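Fistdale's Lantern Walk Is Back in October, and the Village Is Opening Its Doors

If you've been thinking about a fall trip out to Fistdale, I've got a very good excuse for you. The Lantern Walk is on again this October, and for the first time in years visitors can join the whole thing, from the bread blessing at the mill to the supper afterward. I went last year as a plain old spectator and came home smelling of woodsmoke and fried dough, so you can imagine how fast I signed up again!

The walk marks the end of the apple harvest. Families carry paper lanterns from the old cider mill down to the river, singing the whole way (the songs are short and very repetitive, so you'll know them by the second bend). At the river the oldest person in the procession pours out a cup of the first cider, everyone yells, and then the eating starts. It all happens on a Sunday evening, with the first lanterns lit at 7.

What's different this year is the tour. Pleklow, the little travel outfit in Hisby that used to do nothing but winery trips, has put together a day package built around the ceremony. You leave Hisby in the late morning, stop for lunch at Bakalis, and get to Fistdale early enough to make your own lantern before the crowd shows up. The price is $80 a person, and that covers the van, lunch, the lantern workshop and a seat at the supper tables. Kids under eight ride and eat free.

I called Joana Vilela, who put the day together for Pleklow, and she was so excited she kept answering questions I hadn't asked yet. She grew up walking in the procession with her grandmother, and she told me the part she most wants people to see is the singing practice in the mill yard, when half the village is arguing over which verse comes first. "Come early and just stand there and listen," she told me. "Somebody will hand you something to eat."

The van only holds 17 people, so the group stays small. I like that a lot. I've been on those big bus tours where you spend half the day waiting for the last person to come out of the gift shop, and by the time you get to the ceremony you're stuck behind a wall of raised phones.
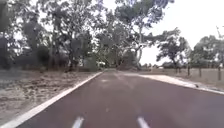

Can you go to the Lantern Walk without booking the tour?
Anyone can walk in the procession and watch at the river for free, but the lantern workshop and the supper seats are only for tour guests and village families this year.

So if you'd rather drive yourself, go for it. Parking is in the hayfield behind the school, and it fills up well before dark. Bring cash for the food stands by the river, where you'll find the fried dough I mentioned, plus a smoky bean soup that I still think about. The stands stay open until the cider runs out.

A few things I wish I'd known last year. It gets cold down by the water, a lot colder than in the mill yard, and my cute jacket was no match for it. Wear shoes you don't mind getting muddy. Flash photos are frowned on once the lanterns are lit, and people will tell you so (nicely, but they'll tell you). And if a kid offers to trade lanterns with you, say yes! Trading is good luck for both of you, and some of the children are very serious about making as many swaps as they can before the river.

The lanterns themselves go home with you at the end. Mine is hanging over my kitchen table, a little lopsided, with one corner singed from where I stood too close to somebody's uncle.

Pleklow is taking bookings now by phone and at its front desk in Hisby, and Joana says a second van is possible if enough names go on the waiting list.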